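**Coffee corner: new machine, new habits**

The coffee machine on the second floor at Clolow has been in service since June, and most people have now found it. It stands on the round-edged white table by the window end of the hall, where the old filter pot used to be. This item covers how to use it, what the cups are for, what has changed with the beans, and who to tell when something is off.

The old pot had been with us since the move from the Cuypers building. It made twelve cups at a time and kept them on a hot plate until they were gone or undrinkable. In the spring survey, 26 people asked for something that makes one cup at a time, and three asked for the pot to stay. The pot is in the cupboard under the sink and can still be borrowed for meetings. Please sign it out on the sheet inside the door and bring back the lid.

**Making a cup**

The machine works with the lever on the front, the red-brown one. There is no screen.

Check the water first. The tank is behind the housing and lifts straight up. Fill it from the filter tap, not the hot tap, and stop at the line.

Put a glass on the grate before you touch the lever. It should stand directly under the spout. The tall glasses come very close to the chrome, so slide them in from the front and keep them upright. Mugs from home are fine if they fit. Several of the larger ones don't, and tilting them under the spout has put coffee on the table and on one laptop.

Move the lever once and let go. The machine stops by itself. Moving it a second time while it is running gives you a second measure on top of the first, and the glass will not hold both. If you want a longer coffee, add hot water from the kettle afterward.

Wait for the last drops. They take a few seconds, and they are what ends up on the tray when people are in a hurry.
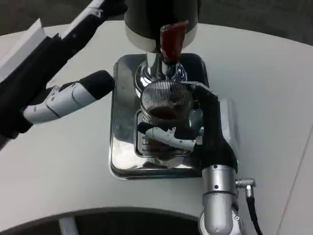
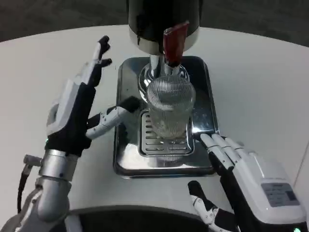
*The coffee machine on the second floor, with one of the ribbed glasses under the spout.*

**The glasses**

We bought the ribbed glasses along with the machine. There were 23 in the first order and the shelf is now down to 17. Some are probably on desks. If you have one, please take it back to the kitchen today, and if it has been there a while, soak it first. Dried coffee settles at the bottom and the dishwasher doesn't always get it out. A bottle brush hangs on the hook to the left of the sink.

Glasses go in the top rack only, rim down. They chip when they are packed against the plates. A chipped glass should go in the box marked for broken glass and not back on the shelf, even if the chip is small.

A few people have asked for paper cups. We are not going to stock them. Visitors can use the glasses like everyone else, and there are six white mugs in the meeting room cabinet for anyone who finds the glasses too hot to hold.

**Drip tray and grate**

The grate lifts out. Under it is the tray, and the tray fills faster than you would expect, mostly from rinsing. It needs emptying at noon and again before the last person leaves. Carry it level with both hands. Wash the tray and grate with a soft sponge and the ordinary dish soap. The green scouring pads leave marks on polished metal, and there is already one long scratch from the first week.

Dry the tray before you put it back. Hard water leaves white spots, and they are a nuisance to get off once they have been there overnight. A folded cloth is kept on the windowsill for this and gets changed on the first of the month. Please don't use it on the floor.

The spout should be wiped with a damp cloth after the last coffee of the day. The outside of the housing shows fingerprints and only needs a dry cloth. Don't spray anything on it.

**Beans and milk**

We have switched from the Zimlow dark roast to the Grovance medium. The dark roast was oily and the grinder clogged twice in the first two weeks. The medium costs slightly more per bag but we are getting through fewer bags, so the monthly cost is close to what it was. If you liked the dark roast, there are two bags left in the lower cupboard and you are welcome to take one home.

Decaf is available ready ground, in the tin with the blue lid. It goes in the separate compartment with one level scoop. Please don't pour it in with the beans. Someone did, and Wondimu Shiferaw spent a lunch hour with the vacuum cleaner getting it out.

Milk is in the refrigerator door. Open one carton at a time and write the date on it. Oat milk is ordered every other week and tends to run out before the delivery, so if you are the one who finishes it, add it to the list on the refrigerator and it will be bought locally.

**How much we are drinking**

The counter inside the machine stood at 442 when it was read at the end of the first full month. That includes rinse cycles, which the counter treats as cups, so the real figure is lower. The busiest time is between nine and half past. If you can come a little later, there is usually no line by ten.

Coffee remains free for staff. The jar next to the kettle is for the cake fund and has nothing to do with the machine.

**Descaling**

The machine has to be descaled every three months. The first time will be in September, on a morning to be announced by a note on the kitchen door. It takes roughly 40 minutes, and nothing from the spout is drinkable until the two rinses afterward are finished. The filter pot will be out on the counter that morning.

Anyone who would like to learn how to do it can join in. At the moment only Wondimu and one person from the front office know the steps, and they are both away for part of August.

**If something goes wrong**

If the coffee comes out pale or only drips, check the water tank and then the beans. Those two account for nearly every problem so far. If the machine makes a grinding noise and nothing comes out, switch it off at the wall and leave a note on it. Please don't open the housing.

For anything else, speak to Wondimu Shiferaw or write in the notebook that hangs beside the table. Notes about missing glasses can go in the same notebook.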